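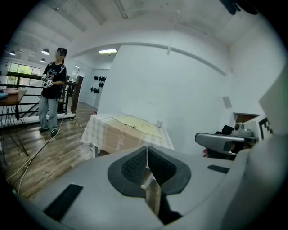
Photo: Folance, upstairs work floor, Hernstead. Used with permission.

FOLANCE OPEN DAY, QUICK WRITE-UP

Writing this on the train so forgive the state of it. Newsletter goes out tonight and I said I'd get something in about the robot visit.

So. Folance. Upstairs in Hernstead, the old building past the feed store, 19 of us from the Cosgrove club went along plus whoever else turned up on the day. They train robot arms to do household jobs. Packing, folding, putting lids on things. The arms weren't what most of the visit was about though, and a few people grumbled on the stairs going up. No grumbling coming down.

What they wanted to show us was the hand-held grippers. You hold the thing yourself, squeeze, two black rubbery fingers close, and a camera on the tool records the lot. Later on the recordings go to train the arm. Their own rig is called the Tadov. Plastic body, bigger than I expected, lighter than it looks. Square black and white markers stuck around the place so the software can work out where everything is.

The work floor is nicer than you'd think. Wood planks, white walls, stair rail at one side, pendant lamps. Cardboard box on a table with a checked tablecloth on it, like somebody's kitchen. I asked about the tablecloth. They change it. Plain one week, checks the next, bare table after that, because if you only ever record on the one surface the arm gets confused the minute it meets a different one. Same with boxes. They had stacks of boxes in the back room, all sizes, some pretty beat up.

The job they took us through was box packing. Pick up an item, put it in, lay a sheet over the top. One go is called an episode. The person doing it stands at the table with the gripper held about waist height between goes, then in, squeeze, lift, over, let go. Slow. Slower than you'd do it with your hand, and they want it that way, no jerking about. If you fumble you carry on and fix it, you don't stop. Apparently the fumbles are useful, the arm needs to see how to get out of trouble too.

They told us the team got through 513 episodes in the week before we came. I did the box for maybe ten minutes and my forearm knew about it the next morning. Good people doing that job and they get proper breaks, I did ask.

Then the arm. Small room downstairs, two groups, bit of a squeeze. It had been trained on 461 episodes of a simpler job, cup onto saucer. First try it got the cup down fine, a bit crooked. Second try it went to the cup, stopped, sort of thought about it, and went back to where it started. Third was perfect and we all clapped like it was a school concert. They were upfront about the miss, said it still does that when the cup is too near the table edge and they havn't got enough recordings from that spot. I liked that they didn't hide it.

Questions people asked, with what I managed to scribble down:

Can it do dishes? No. Wet things are hard, see-through things are hard. Glasses are worst.

How long from recording to the arm having a go? Couple of days for a small job if nothing breaks. Something usually breaks.

Does the camera see your face? On the tool it can catch whoever is in the room, so faces get blurred before anything is kept. They had us sign a form on the way in for the same reason. If you signed and changed your mind, email them and they'll pull that session.

Why not just drive the arm with a joystick? They tried. Took ages, and you need an arm for every person recording. With the Tadov you can go anywhere, a real kitchen, someone's garage, no arm needed.

Why two fingers and not a whole hand? Cheaper, and you'd be surprised what you can do with two. Shoelaces, no. Most other things, yes if you're patient.

Is the gripper for sale? Not yet. They might do a kit. Several of our lot put there names down straight away (you know who you are).

Then the hands-on bit, which was the best part. Everyone who wanted a turn got one. Putting on the straps takes a minute, mind the cables on the floor. What catches everybody is that you look at your own hand and you should be looking at the fingers of the tool. The opening between them is narrower than your brain thinks. I squashed a paper cup. The kids were far better than the adults, picked it up in seconds, no bad habits I guess.

Visitor recordings from the whole day came to 213, counting ours. They said they'd keep the decent ones. I'm not expecting the paper cup to make the cut.

Couple of practical things if you go yourself. It's stairs to the work floor, but there's a goods lift round the side, ring first. Parking is hopeless on that street, use the lot behind the library. Wear flat shoes. Coffee was fine, the date squares were excellent and gone by eleven.

Next open morning at Folance is 8/16/26, same place, doors at 10. Free but you have to book, and they're keeping group size down this time on account of that downstairs room. The spring one in May filled up in two days so don't sit on it. Booking link is on our club page under Visits. If you want to share a ride put your name on the sheet by the door at Cosgrove, drivers especially. We've got two cars so far and need at least one more.

They're also looking for places to record in. Ordinary rooms, the more ordinary the better. They come with the Tadov and a couple of boxes, take over your kitchen table for an afternoon, and pay a small fee for it. Any colour of counter, any kind of clutter, they said don't tidy up. Our hall kitchen has been offered, waiting to hear back. If you'd be up for it at home let me know and I'll pass it along.

Somebody left a grey kids' hoodie on the coat hooks at Folance, size 10. I have it. Also a water bottle, green, dented.

More photos next issue if people send me theirs. Smaller files please, last time the inbox fell over. My stop.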